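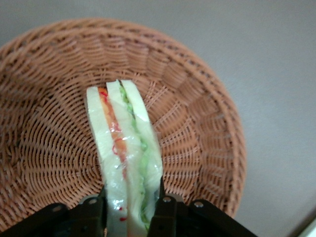

Care of Woven Baskets and Play Food
Household guidance for members and borrowing families
Netudville Toy and Home Lending Library
Last revised January 31, 2021

Wicker baskets are issued with most of our pretend kitchen sets, and many households use similar baskets for bread and fruit. Both kinds will last for years if they are kept dry and brushed regularly. The advice on this page applies to natural woven baskets and to the toy food usually stored in them. It does not cover painted or lined baskets, for which the maker's label should be followed.

Routine cleaning of baskets

Empty the basket completely and turn it upside down over a sheet of newspaper. Tap the base firmly with the flat of the hand. Crumbs and grit gather where the weave is tightest, so a second tap after brushing is worthwhile.

Brush with a soft, dry brush, working from the centre of the base towards the rim and following the direction of the strands. An old shaving brush or a clean pastry brush is suitable. A vacuum cleaner may be used on low suction with the small brush fitted, but the bare nozzle should not be drawn across the weave, as it catches on loose ends.

Where dry brushing is not enough, add one teaspoon of washing-up liquid to 300 ml of warm water. Dip a cloth, wring it until it no longer drips, and wipe a small area at a time. Go over the same area with a second cloth dampened in plain water. Natural baskets should never be left to soak, and they must not be placed in a dishwasher.

Drying

Stand the basket on its side on a wire rack, in a room with a window open. Turn it once or twice during the day. Radiators, tumble dryers and direct summer sun will make the strands brittle. A basket that still feels cool to the touch in the thicker parts of the rim is not yet dry and should be left overnight. Those returned to a cupboard while damp will often show grey spots of mildew within the week. Mildew can be wiped away with equal parts white vinegar and water, after which the basket must be dried again in full.

Loose strands

Do not pull. Dampen the loose end with a fingertip, tuck it back under the nearest upright strand and hold it in place with a clothes peg until dry. If the end is too short to tuck, trim it close to the weave with nail scissors and smooth the stub with fine sandpaper. Baskets on loan with a broken rim should be returned for repair. Glue should not be used on them at home.

Play food

Toy food should be sorted by material before it is washed.

Hard plastic pieces may be washed by hand in warm, soapy water. Hollow pieces with a small hole or an open seam should be wiped only, as water trapped inside is difficult to remove and soon smells.

Wooden pieces should be wiped with a wrung-out cloth and dried at once with a towel.

Felt and fabric pieces may be sponged with cool water and a little mild soap, pressed between two towels and dried flat. Where a piece has several layers, such as a toy sandwich or a slice of cake, check between the layers for crumbs and modelling dough before sponging. Dried dough lifts more easily with a wooden cocktail stick than with a knife.

Pieces with a shiny or clear covering should be wiped along their length with a barely damp cloth. Scouring pads will leave such surfaces dull – sticky marks can usually be loosened by resting a damp cloth on them for a minute or two.

Storage

Do not fill a basket above its rim. Heavier pieces should go at the bottom and soft ones on top. Real food and toy food should be kept in separate baskets at all times, particularly in homes with children under three, and real bread should be placed on a clean cloth which can be washed after use. Baskets of the same size may be stacked if a sheet of paper is laid between them.

During July, when sets are commonly taken into the garden, baskets should be brought indoors each evening, including on dry days. Dew is enough to swell the weave.

Returns and repairs

Kitchen sets may be returned to the Netudville desk or to the Prorkbridge branch. Please brush out the basket and check the contents against the card supplied. Damaged items should be placed in a separate bag with a note of the set number. Questions about repairs may be addressed to Liam Dolan, Equipment Officer, at the Netudville desk or by telephone on extension 144.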